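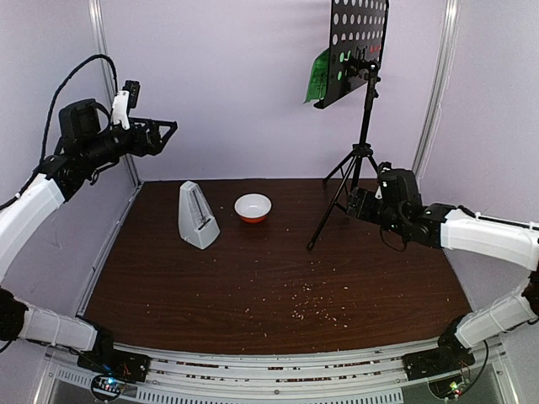
## Setting Up a Tabletop Music Stand

These instructions apply to all practice rooms at the Folton building and were last revised on 31st August.

1. Clear the table and wipe it with a dry cloth.
2. Open the tripod legs fully before placing the stand on the wood. Each foot should rest flat.
3. Keep the legs at least 40 mm from the table edge.
4. Tighten the collar on the central post – firmly, but by hand only.

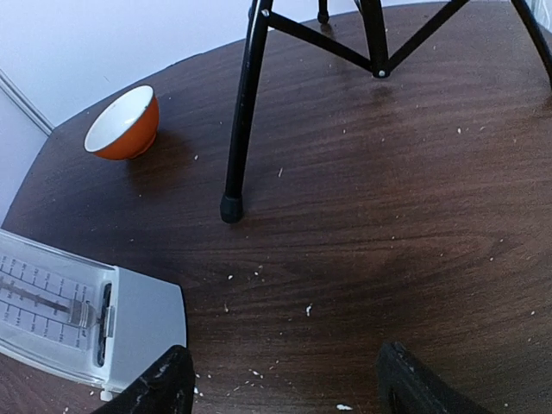
5. Small items, such as a bowl for clips or pencils, may remain on the table provided they do not touch the legs.
6. Raise the desk of the stand last. Place no more than 2 books on it at one time.

Stands are to be folded and returned to the Quintana cupboard after use. Loose braces or missing feet should be reported to the Sudlow office, extension 245.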